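Forums > Teleop and Hand Tracking > Faults and Safety > Marker dropout outdoors, then arm moved on its own

Last updated: May 2026

jwso_bench
Posting this in case someone has the same setup. We record cloth handling with gloves and marker cubes on the backs of the hands, and the hand poses drive a pair of Flevico arms in the next room. Indoors it has been fine since September. Last week we moved the operator out to the terrace and the right arm jumped while the operator was flattening a cloth. It swung sideways, hit the guard rail and tripped the force limit. No one was inside the fence.

The log shows 17 lost-marker events on the right cube in one session. The left cube had none. The jump comes 310 ms after the last good pose, when tracking came back with the cube rotated a quarter turn from where it really was. The arm tried to go there.

Gloves, cubes and the Irkico receiver box are the same ones we use inside. Any ideas before I start swapping parts?
– Ju-won So

pallet_nine
Sun. Printed black squares go gray when the light hits them at a low angle, and the detector guesses. Put up a canopy and run it again.

tmarrow
Could be sun, but a clean quarter turn sounds like a face ID mix-up to me. Were the two cubes printed from the same sheet? If both have the same IDs and your software sorts them by left and right side of the view, you get exactly this when the hands cross.

jwso_bench
Different sheets, different IDs. I checked that first. Hands did not cross before the jump either, I went through it slowly.

yulan_y
I would leave the light alone for now and look at the cable. We had a box on a Saltalura rig that hung partly off a bench, and the weight of the bundle worked the connector loose. You get short gaps, then it reconnects and the first packet is stale. It looks like a tracking fault in the log and it isn't one. How is yours routed?
– Yulan Yao

pallet_nine
A loose connector would drop both hands. He lost one.

yulan_y
Depends on the box. Ours had a separate lead per side.

jwso_bench
Separate leads on ours too, so I can't rule it out. Routing is the same as in the failed session.
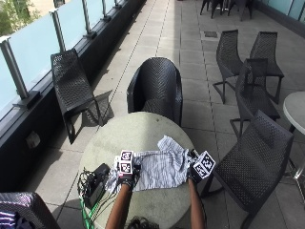

Terrace setup, striped cloth, both cubes on. Receiver box at the left.

yulan_y
So the cables go straight over the edge of the table. That is what I meant. I can't see any clamp. Tape or clamp the bundle to the table before you do anything else.

tmarrow
Agree on the clamp, it costs nothing. But look at the right hand too. That cube is tilted and the left one is showing two faces square on. When the operator grips the end of the cloth the hand rolls, and you can end up with one face at a bad angle. One face seen nearly edge-on can solve two ways. I still think that's your quarter turn.

pallet_nine
And it's in full sun, look at those chair shadows. I'm sticking with the canopy.

jwso_bench
Did three runs. Clamped the bundle, no canopy: 12 dropouts on the right cube. Clamped plus canopy: four. Clamped plus canopy, and the cube moved a little toward the wrist so it stays flatter in a grip: none. So some of each, maybe. I didn't do the canopy by itself.

tmarrow
That still leaves the part that worries me. Dropouts will happen. The arm should not accept a pose that far from the last one, whatever the cause. What is your jump limit set to?

jwso_bench
Off. It was turned off for a throwing task and never turned back on. It's on now, and after any gap the arm holds until the operator presses the pedal again.

yulan_y
Good. I'd also cut the speed after a gap. The pedal only helps if the operator knows the pose is right, and they can't see the arm from the terrace.

pallet_nine
Slow resume drove our people crazy and they ended up bypassing it. A hold and a pedal is enough if there's a fence.

yulan_y
Then fix the bypass. I wouldn't run it at full speed with the operator outdoors.

jwso_bench
Going with half speed for the first two seconds. Will see how much they complain.

Comments

cho_fan_103: Same quarter turn on a Cho kit, indoors, under a skylight. Moving the cube helped me more than shade did.

lowgain: Check your other task profiles for the jump limit. Ours was off in two of them.

r.dell: Did the force limit need a reset after the rail hit, or did it clear by itself?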